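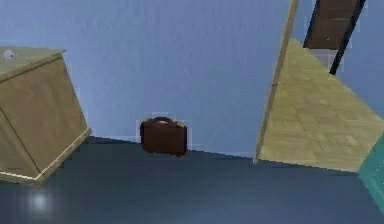

Phetsri Room Pack for the Stenura simulator

Version 5, with the collision fix
Price: $444 per site, updates included
Download size: 900 MB
In stock: it's a download, so yes

If you bought version 4, please read the next part before you run anything on a real robot. If you're new here you can skip down to "What you get", but I'd still like you to read it (it's my mistake and I'd rather you heard it from me).

What went wrong in version 4

The pack is a set of furnished rooms for teaching a mobile robot to find a thing and drive up to it. Blue walls, dark floor, wooden furniture, and something like a briefcase standing against the wall for the robot to go looking for. You give it the name of the object, it hunts around, it drives over, it stops. I've been building these rooms for a good while now and I still like watching that last bit!

In version 4 I changed how small objects sit on the floor. They used to sink into it a little, which looked silly, so I wrote a script that lifted them all to the right height. The script moved the part you see. It did not move the part the physics uses. For most objects that made hardly any difference, but for the briefcase the collision shape ended up completely under the floor. You could see the case, the camera could see the case, and the robot could drive straight through it without so much as a bump.

Worse, my scoring didn't mind. A run counted as a success when the center of the robot got close enough to the center of the target and the robot said it was done. Driving into the middle of the briefcase and parking there scored beautifully. So of course that's what the policies learned to do – they cut the approach short, didn't slow down, and got a slightly better time for it.

How we found out

Ratree Inthanon runs the test floor at Plarimham and she was the one who caught it. She had trained a search policy on version 4 and loaded it onto their Aston base, which is a fairly heavy machine. The first few targets went fine because they were far off and the robot gave up early. Then it got a clear view of a case by the wall, lined itself up very nicely and drove into it at full approach speed. The front bumper tripped, the drive cut out and the case was pushed into the baseboard. Nobody was near it. The case has a dent and the baseboard needed paint.

She sent me the log the same afternoon with one line on top: "Does your briefcase have a body?" I said of course it does. Then I turned on the collision view and felt pretty sick.

I want to be clear that the bumper did its job and that it was the only thing that did. The policy never asked for a stop, and the speed limit near obstacles had been switched off for the trial on the grounds that the sim runs had no contacts at all. A run sheet with zero contacts looked like good news to everyone, me included. It should have looked odd. Robots poking around in furnished rooms touch things.

What I changed

The lift script is gone. Visual and collision shapes now move together as one part, and the pack won't load a room if the two have drifted apart. It prints the name of the object and quits.

Each release now goes through a ram test before it gets uploaded. A plain block is pushed at every floor object and it has to be stopped. Very dumb, very slow, and I wish I'd had it years ago. Ottó Csizmadia wrote most of it and he keeps finding new things to push.

Scoring is measured from the edge of the target now. Any contact with the target ends the run as a fail, and the contact is logged with the speed at that moment. You can turn the fail off if your robot is supposed to touch things, but you have to turn it off by name for each task.

There's also a check for robots that overlap an object without a contact being reported. That one catches the exact thing that bit us.

If you trained on version 4

Please don't put those policies on hardware. Retraining from scratch is the safe choice. Wanpen Phromma tried fine-tuning an old one on the fixed rooms, and it improved but kept a habit of coming in hot on small dark objects, so she threw it out and started over. I would too.

Your old scores won't match the new ones. Expect them to drop, possibly by a lot on the briefcase task. Don't mix them in one table.

Keep your obstacle speed limit on, whatever the sim says. I'm putting the same sentence on the first page of the manual.

Version 4 was pulled from the download area on Wednesday, November 7, 2018. If you have a copy on a shared drive somewhere, delete it, because somebody will find it and use it.

What you get

Furnished rooms with search-and-approach tasks, ready to load
Robot camera views at low resolution, for quick training
Collision view, which you switch on with the C key
Contact logging at 10 Hz, or faster if you have the disk for it
The ram test, so you can run it on objects you add yourself
The manual, as a PDF

What you need

Stenura with the physics module. The free viewer will show you the rooms but it doesn't do collisions, so please don't test anything with it. A decent graphics card helps, though the camera views are small on purpose and older cards cope.

Things that still aren't right

Edges look stair-stepped at the default resolution. You can raise it and training gets slower.
Glossy floors can throw a bright patch of glare, and some detectors get excited about it. There's a setting called floor_shine, turn it down.
The ram test doesn't cover things that hang on walls yet. Buppha Sangkhawat is working on that and hopes to have it in the February update.

Refunds and questions

Anyone who bought version 4 gets version 5 free, and the link is already in your account. If you'd like your money back instead, that's completely fine, write to Somkiat Boonchu on the orders desk and he'll sort it out without a lot of forms. If your robot hit something, write to me directly and attach the log if you've got one – I read all of those myself.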